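Wenn ein Roboter in der Halle mitarbeitet

18. Mai 2018
Von der Kinderredaktion

Wer im Internet eine Jacke bestellt und sie nicht behalten will, schickt sie zurück. Das Paket kommt dann in ein Lager wie das von Jutgate. Dort arbeiten 58 Menschen. Sie öffnen Pakete, schauen nach, was darin ist, und legen die Sachen an den richtigen Platz. Seit November arbeiten in der Halle auch Roboter mit. Was machen sie, und was machen die Menschen jetzt?

Was ist ein Roboter überhaupt?

Viele denken bei dem Wort an eine Figur mit Kopf und Beinen. Die meisten Roboter in Betrieben sehen anders aus. Sie bestehen nur aus einem Arm. Der Arm hat Gelenke, so wie deiner eine Schulter, einen Ellbogen und ein Handgelenk hat. In jedem Gelenk sitzt ein Motor. Vorne am Arm ist ein Werkzeug befestigt. Das kann ein Schweißgerät sein, ein Sauger oder ein Greifer. Ein Greifer hat Finger, oft nur zwei. Damit kann der Roboter etwas festhalten und woanders wieder ablegen.

Wenn eine Maschine eine Arbeit übernimmt, die vorher ein Mensch gemacht hat, nennt man das Automatisierung. Neu ist das nicht. Auch eine Waschmaschine ist Automatisierung. Früher wurde die Wäsche mit der Hand gewaschen, und das dauerte einen ganzen Tag.

Wie war die Arbeit vorher?

An einem normalen Tag kommen bei Jutgate 306 Kisten mit Rücksendungen an. In den Kisten liegt alles durcheinander: Socken, Spielzeug, Ladekabel, manchmal eine Bratpfanne. Früher standen die Leute an langen Tischen und nahmen jedes Teil einzeln heraus. Sie mussten sich dabei immer wieder nach vorne beugen und in die Kiste greifen. Nach ein paar Stunden tat vielen der Rücken weh. Auch die Schultern wurden müde.

Die Firma Björklund hat deshalb 4 Roboterarme in der Halle aufgebaut. Sie nehmen Dinge aus den Kisten und legen sie auf ein Band. Das Programm dafür heißt Lendance. Es entscheidet, wohin der Greifer fasst und wie fest er zudrückt.

Warum ist Greifen so schwer?

Für dich ist es leicht, einen Pullover vom Boden aufzuheben. Du überlegst gar nicht, wie du das machst. Ein Roboter muss es erst lernen. Ein Bauklotz ist noch einfach, denn er hat gerade Kanten und bleibt immer gleich. Stoff ist viel schwieriger. Er knüllt sich zusammen, er rutscht weg und sieht jedes Mal anders aus. Drückt der Greifer zu schwach, fällt das Tuch herunter. Fasst er zu tief, kneift er den Boden der Kiste oder erwischt zwei Dinge auf einmal.

Bevor ein Arm in die Halle kommt, wird deshalb viel geübt. Björklund macht das in einer Werkstatt in Sterumcombe. In eine Kiste kommen verschiedene Sachen, harte und weiche, und der Roboter probiert es immer wieder. Am Anfang gingen von 100 Versuchen mit Stoff 70 schief. Die Leute in der Werkstatt sehen sich dann an, woran es lag, und ändern etwas am Programm oder am Greifer.

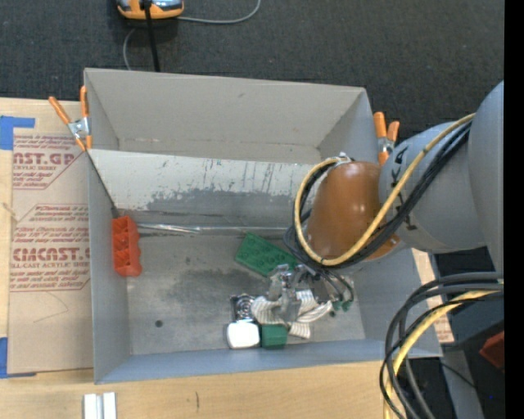 Der Greifer am gestreiften Tuch. Daneben liegen Teile mit ganz anderen Formen.

Was hat sich für die Menschen geändert?

An den Tischen stehen jetzt weniger Leute als früher. Einige arbeiten an den Prüfplätzen. Dort schauen sie, ob eine Jacke einen Fleck hat oder ob bei einem Spiel Karten fehlen. Das kann der Roboter nicht. Andere haben einen Kurs gemacht und kümmern sich um die Arme. Sie sehen nach, ob die Kabel in Ordnung sind, und wechseln abgenutzte Finger am Greifer aus. Wenn ein Arm stehen bleibt, müssen sie herausfinden, warum.

Manche finden die neue Arbeit besser, weil sie sich weniger bücken müssen. Andere vermissen es, mit den Kollegen am langen Tisch zu stehen und sich zu unterhalten. Ein Teil der Beschäftigten macht sich auch Sorgen. Sie fragen sich, ob später noch mehr Roboter kommen und ob dann alle ihre Stelle behalten. Jutgate hat versprochen, dass bis Ende nächsten Jahres niemand wegen der Roboter gehen muss. Was danach ist, steht noch nicht fest.

Ist das gefährlich?

Ein Roboterarm ist stark und merkt nicht immer, wenn jemand im Weg steht. Darum gibt es in der Halle feste Regeln. Auf dem Boden ist eine gelbe Linie. Tritt jemand darüber, hält der Arm an. An jedem Platz gibt es außerdem einen roten Knopf – wer ihn drückt, stoppt die Maschine sofort. Das darf jeder, auch wenn er sich nicht sicher ist, ob wirklich etwas passiert ist.

Wörter zum Merken

Automatisierung: Eine Maschine übernimmt Arbeit, die vorher Menschen gemacht haben.
Greifer: Das Werkzeug vorne am Arm, mit dem ein Roboter Dinge festhält.
Rücksendung: Ware, die jemand gekauft hat und wieder an den Laden zurückschickt.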